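Start | Campus | Archiv
Rubrik: Meinungsfreiheit

Die Hochschule Sudatham will jede Ausgabe der Studierendenzeitung vorab lesen. "Aus Interesse", spottet die Redakteurin beim Gespräch.

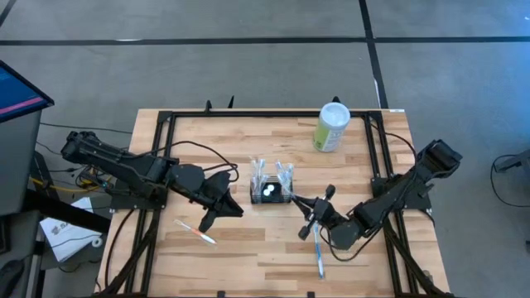 Die neue Richtlinie umfasst 22 Seiten. "Ausgebreitet bräuchte man so einen Tisch aus langen hellen Holzstreifen - und viel Kaffee", sagt sie.

Gestrichen wurden bisher fünf Artikel.

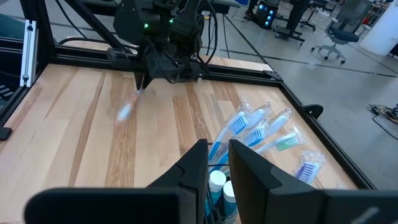 Ein Leser schreibt, wer Druckkosten zahle, dürfe auch mitreden. Sie nickt höflich: "Dann bitte als Leserbrief." 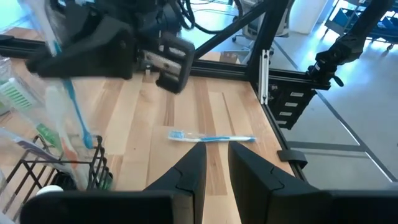 Zahnbürste auf Holztisch

Klagen will sie trotzdem, 53 Unterschriften liegen vor.

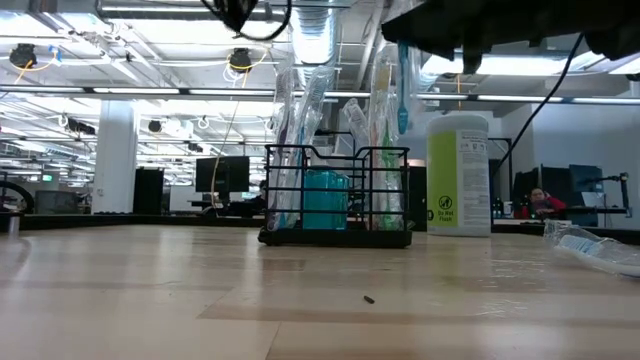 Und im Januar?

"Drucken wir. Ungelesen."

Kontakt | © Campusblatt Sudatham | Nach oben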